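03/11/2024

# Learning by squeezing

Robots are good at picking up bricks. Ask one to pick up something that changes its mind about its own shape and the confidence drains away.

The group at Turesgate has spent the year since May on that problem. Its method, called Plileo, does without a robot for most of its schooling. People take a gripper by the handle, go about small household chores with it, and the recordings become lessons. An arm back at the lab, known as Tang, then has to copy them.

The first 800 recordings were of tidy objects on tidy tables, and Tang duly learnt to be tidy. Given a bag, it sulked. So the team, paid for by Nundent, went after clutter and floors, and stopped at 1,000. Out of 100 trials with soft things, the old Tang dropped or crushed all but 16. The new one manages about twice as many, a figure the group reports with a straight face. 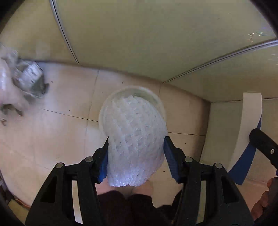 Soft things are where the method earns its keep, or fails to. A rigid object tells the fingers when to stop; a soft one goes on agreeing with them. The foam net from a piece of fruit, pinched between two blue pads, simply narrows to a column and frills out at the bottom, and the software must decide whether that counts as a grip. Plileo leaves the decision to whoever was holding the handle.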